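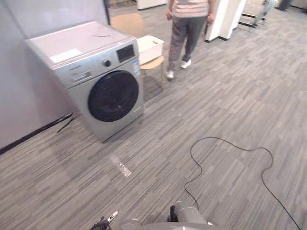
Noemi Ruiz-Ortega wrote:
I would not call it a failure when the robot stops and waits. In my opinion a machine that stops at the washer door is better than one that pulls harder. I was in the afternoon group at Vadine and I came home quite satisfied, so I am a little surprised by the tone of the first report.

tamsel wrote:
Thank you, Noemi, maybe my tone was harder than I wanted. I wrote it late in the evening after the train from Quintanilla and I was tired. Let me put my notes in better order, also for those who asked by private message if the open day is worth the trip.

I was in the morning group. They let us in by groups, and at the end of the day the person at the desk told me they had 83 visitors. For a place of this size it is a lot. The laundry station was the second stop. It is a silver front loader on a gray striped carpet, with a white plastic bin on a wooden chair behind it, and the robot has to open the round door, take the things out of the drum and bring them to the bin. There was no water connected. The clothes were put in by hand before each run.

What I saw in my group: the robot drove to the machine without problem. It needed two tries to get hold of the edge of the door. Then it opened it, slowly and quite well. It took out a towel, then a T-shirt, and with the third piece, a long sleeve, it stopped. The sleeve was still inside the drum and the rest was outside. After a time the operator came and pushed a button on his tablet, and the run was finished for us, because the next group was already at the door.

So my complaint is this one. On the flyer it is written "complete household cycle." Two pieces and a half is not a complete cycle. I am not against the robot, I was even moved a bit when it opened the door. I am against the flyer.

brassfitting wrote:
Agree about the flyer. Every open day has a flyer like that.

What I'd like to know is how much of it was autonomous. Did anybody ask? At the Durnent demo last year there was a guy behind a curtain with two joysticks and they only said so if you asked directly.

tamsel wrote:
I asked. The answer was that driving and the door are autonomous, and for taking out the clothes it is also autonomous but with a person who may take over. In my group the person did not take over, he only stopped it. I could see his hands the whole time, as I was standing next to him. He was very patient with my questions.

pinwheel_jo wrote:
Took both kids, 6 and 9! We were in the group after lunch, I think the same one as Noemi (were you the lady with the green notebook??). The kids did not care about the sleeve at all, they were laughing and cheering it on – my daughter kept shouting "pull, pull" and the operator asked her very kindly to stay behind the tape. In our group it got four things out and into the bin and everyone clapped. So it depends a lot on your luck I guess!

Tip for parents: eat before. The coffee corner had only cookies and the line was long.

Noemi Ruiz-Ortega wrote:
Yes, the green notebook was me. Your daughter was the best part of the afternoon.

In my notes I have four pieces too. One of them was a sock, and it fell beside the chair. The robot did not look for it. When I asked, they said it does not check the floor yet, it only counts as finished when the drum looks empty to it. I found this an interesting answer and I would have liked to hear more about it, but there was a man who wanted to know the price, and this took all of the remaining time.

brassfitting wrote:
And what was the price?

Noemi Ruiz-Ortega wrote:
There is none. It is not for sale. The man asked three times.

okaro77 wrote:
Reading this I have to be the bad guy again. I worked with appliances for many years, repair side, and I don't see the point of this station. A front loader door is made for a human wrist. You can change the door for less money than one finger of that robot. Put a motor in the hinge, tilt the drum, let the wash fall in a basket. Done. The people at Vadine are smart, why do they spend their time to copy my grandmother?

tamsel wrote:
I put nearly the same question to the guide, in more polite words. She said that they do not want to make a laundry machine. They use the washer because it has many different small tasks in one place: a door, a knob, a drawer that must be pulled, soft things inside. If the robot learns the drawer here, then maybe it can do another drawer in a kitchen. This "maybe" is mine, she was more sure.

I am half with you, okaro77. For hospitals and hotels your motor in the hinge is the better idea. But for a flat with old appliances, where a person has bad hands, I don't think anyone will change all the doors. My father cannot turn the knob on his stove anymore. He would not accept a new stove either, so there we are.

okaro77 wrote:
Your father needs a bigger knob. I can tell you where to order one, no joke, write me the model.

tamsel wrote:
I will write to you tonight, thank you!

qvist wrote:
Small correction on the autonomy part, as I had a longer talk with one of the engineers while it was raining and nobody wanted to cross the yard. The door policy (he called it "the Drudent door model," Drudent is their name for the whole software, I believe) was trained on 2,418 recorded door openings. Those were made by people steering the arms, in that same room for the most part. The unloading has much less behind it. He did not want to give me a number. That would explain why the door looks smooth and the clothes do not.

He also said the carpet gives them trouble. The base slides a few millimeters when the arm pulls, and then the camera and the arm do not agree anymore about where the door is. They keep the carpet on purpose since people have carpets at home. I liked this very much. I have been to demonstrations where the floor was polished like in a bank.

brassfitting wrote:
OK that's more openness than I expected. Cables on the floor though? At our plant the safety officer would have closed that station before the first coffee.

qvist wrote:
There was a long black one on the carpet, yes. Visitors were not walking there. I don't know what it was for and I did not ask.

tamsel wrote:
I must say I also noticed it, and I thought about it more than about the robot for some minutes. In my group the operator stepped over it each time with the same foot.

Noemi Ruiz-Ortega wrote:
May I come back to my first point? qvist's information makes me more sure of it. If the unloading has only a small training behind it, then to stop at the sleeve is the correct thing. tamsel, you wrote that it "failed with the third piece." I would write that it reached the limit of what it knows and did not damage the shirt.

tamsel wrote:
But do we know that it stopped because it knew its limit? Perhaps it was simply stuck, or some time had run out. From the outside the two look the same. I stood there and I could not tell you. The operator's tablet showed something, but in small letters and turned away from me.

This is what I would wish for the next time: a big screen, where the visitors can read what the robot believes it is doing. "I see sleeve, I pull." "I wait." Then you and I would not need to discuss it.

Noemi Ruiz-Ortega wrote:
That I accept. A screen would be good. I still think that you are too strict with the morning run, but you saw it and I did not.

pinwheel_jo wrote:
YES to the screen, my son asked me "what is it thinking" the whole time and I made things up.

okaro77 wrote:
When it's stuck and nobody can say why, I call this a fault. In repair you don't write "the machine reached its limit" on the sheet.

qvist wrote:
For a product I agree with you. For a lab in its second year I'd be more generous.

marlo_b wrote:
Hello, new here. I read that there will be one more visit in June? Is it necessary to register, and how long does one need? I come by bus and the last one back leaves early.

tamsel wrote:
Welcome. Yes, registration is necessary, the form is on the Vadine page under "Visits." They accept you by time slot. My tour had eight people and took a bit more than an hour, with the laundry station, the shelf station and the workshop. The workshop was for me the nicest part, because you may hold an old gripper in your hand and feel the weight. It is heavier than you think.

If you can choose, take a slot in the afternoon. I have only two groups to compare, so please don't take this as statistics – but the morning people had the sleeve and the afternoon people had the applause.

From the Quintanilla station the bus stops in front of the gate. Coming back you have to cross the road, and the stop is hidden behind the bakery. I missed one bus like this.

marlo_b wrote:
Thank you, very helpful. Registered for 2 p.m. I will ask about the socks on the floor.

brassfitting wrote:
Ask about the price too, for old times' sake.

tamsel wrote:
Please ask also what the tablet shows when it stops, and write it here. I will change the title of this thread in the meantime. "Disappointing" was too much, I put "mixed" now.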